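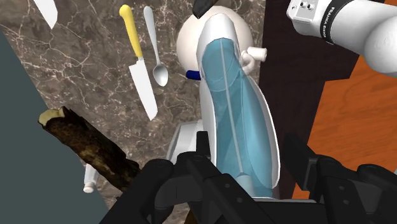 Page last changed: February, 4:15 pm

Software Developer, Manipulation Planning and Control
Drerent, Simulation and Tooling Group
Full time, fixed term of 12 months, with the option to renew

Drerent is hiring one developer to work on Fallari, our motion planning and control stack for single-arm manipulation in cluttered household settings. Nearly all development is done in simulation. The position reports to the lead of the Simulation and Tooling Group.

Background

Fallari takes a text instruction and camera input and returns a joint trajectory with gripper commands. It has three layers: a perception front end that proposes object poses, a sampling-based planner, and a joint impedance controller. Scenes are built by Cho, our in-house generator, which places household objects on counters and tables with varied poses, surfaces and lighting. The current benchmark holds 986 scenes. Each is run from several starting configurations, and a full nightly pass comes to almost 3000 episodes.

The planner is slow where a grasp target stands close to its neighbours, and the collision checker is conservative for thin items such as knives and spoons. Pose estimates for translucent containers are poor. The successful applicant will spend most of the first half of the term on these problems.

Duties

Maintain and extend the planner, including collision checking against thin and partly hidden geometry.
Reduce median planning time on the benchmark to 200 milliseconds or less.
Write regression tests for the controller and keep the nightly pass running.
Review failed episodes and sort them by cause (perception, planning, control, scene fault).
Add object classes to Cho, with mass and friction values and a checked collision mesh.
Document interfaces. Undocumented changes are not merged.

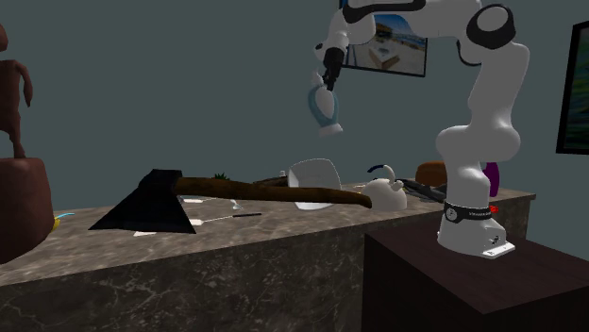

Does the position involve work on a physical arm?
Very little. Hardware trials are run by a separate group, and the developer attends only when a planner or controller release is being tested.

Required

A degree in computer science, engineering or a related field, or equivalent work experience.
Good modern C++ and working Python.
Practical knowledge of rigid body kinematics, including redundant seven-joint arms.
Experience with at least one physics simulator, and the ability to explain where its contact model breaks down.
Use of version control and continuous integration in a shared codebase.

Preferred

Experience with trajectory optimization or sampling-based planning.
GPU programming.
Experience with pose estimation from wrist-mounted and fixed cameras.
Prior work on log analysis or episode replay tools.

Conditions

Hybrid work is permitted after the first two months. Core hours are 10:00 am to 3:00 pm. Salary is set by grade and is stated in writing before the second interview. Applicants must already hold the right to work in the country. We do not offer relocation support for fixed-term positions.

How to apply

Applications are made through the Workurard portal under the heading Drerent, Manipulation Planning. Attach a resumé and a cover letter of no more than one page. Include a link to code you wrote yourself, or a short description of it if it cannot be shared. Reference letters are not needed at this stage.

Short-listed applicants receive a take-home exercise consisting of a small set of Cho scenes and a planner with a known defect. Allow three hours. Submissions are marked on the diagnosis and the tests as well as the fix.

Applications without a code link or description will not be read.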